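3.2 Cell set-up and upkeep

The simulated cell was built by Boonmee Jaidee in April and has been corrected by the rest of us ever since. It holds one arm, one table and a wedge-shaped pedestal. The pedestal gave us more trouble than the arm did. In the first Skundness export its top plate sat 2 mm above the arm's base frame, and the solver, being conscientious, spent every run trying to close the gap. The arm hummed at rest. We spent a fortnight retuning joint damping before Yaowalak Limsakul thought to check the mounting offset.

With the offset corrected, we reset the home pose so that the elbow stays high and the forearm comes down steeply to the middle of the table (Figure 4). A lower elbow gives shorter paths, and also a forearm that passes through the pedestal whenever collision checking is switched off for speed.

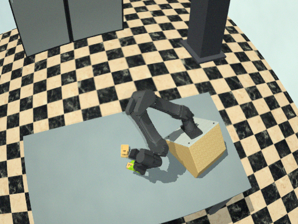
Figure 4. The simulated cell after re-mounting, with the gripper beside two small marked blocks.

Upkeep of a machine that cannot wear out still takes time. Contact settings for the finger pads drift with each release of the physics engine, so we run a fixed check of 324 grasps after every update and compare the results with the stored set. Of 2,997 check grasps run so far, 70 ended with a block leaving the table at a speed no block should reach. All of these came from a single release, which we no longer use – although Đạt Khương keeps a copy, for reasons he describes as historical.

Pad friction and finger closing force are stored with the cell file and are not changed between experiments.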